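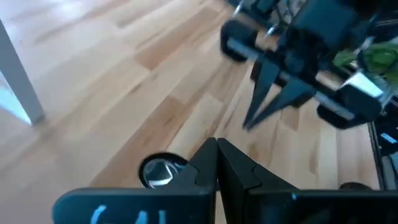

Wrist camera only vs. wrist + overhead: our numbers

karaki_t
Posting this since a few people asked in the March thread. We trained the same policy twice on 1432 two-arm demos. One version got the two wrist views plus a fixed overhead camera, the other got the wrist views alone. Same seed, same number of steps. We then ran 60 trials of each on the handover task.
Wrist only did better. It finished 47 of 60, and the version with overhead finished 38. Most of the overhead failures came after we moved the base a little between sessions. Code is the Wimora trainer with default settings apart from the image crop.
Tarek Haddad

hondov_bench
One seed each? I wouldn't call that a result. We had a gap that size between two seeds of the same model.

karaki_t
Fair. A second pair is training now. I'd still bet on the direction.
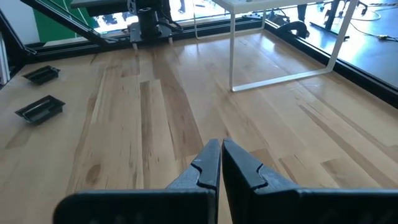
The wrist views change all the time during a demo, so the policy sees the work surface from many angles and has to find the fingertips against whatever is behind them. The overhead view hardly changes at all in training. My guess is the policy leans on it and then gets lost when the base shifts.

metemside
That guess is easy to test. Shift the overhead image by a few pixels at test time and leave the robot alone. If the score drops the same way, you have your answer.

aawwad
I don't agree with the general claim. We did 103 trials on a sorting task last year and dropping the overhead view hurt us badly. With only wrist views the arm forgets where things are once it turns away from them. Handover is a friendly task for wrist cameras — the other gripper is close by for most of it.
Ayman Awwad

karaki_t
Agreed on sorting. I'm only claiming it for handover.

hondov_bench
Did you crop the fingers out of the wrist view? You said the crop was changed.

karaki_t
No, the fingers stay in. We only trimmed the top. Cutting the fingers out made grasps worse in an early run, but I didn't log it properly so don't quote me.

hondov_bench
Then I'd rerun that too. It matters more to me than the overhead question.

metemside
How long did you train? Ours kept changing until over 4000 steps past the point where the loss went flat.

karaki_t
We stopped on loss, so possibly too early for both. I'll save later checkpoints on the second pair and run the pixel shift on those. Will post the table in this thread with per-trial notes.

aawwad
Please include where the base was for each trial. That's the column I'd look at first.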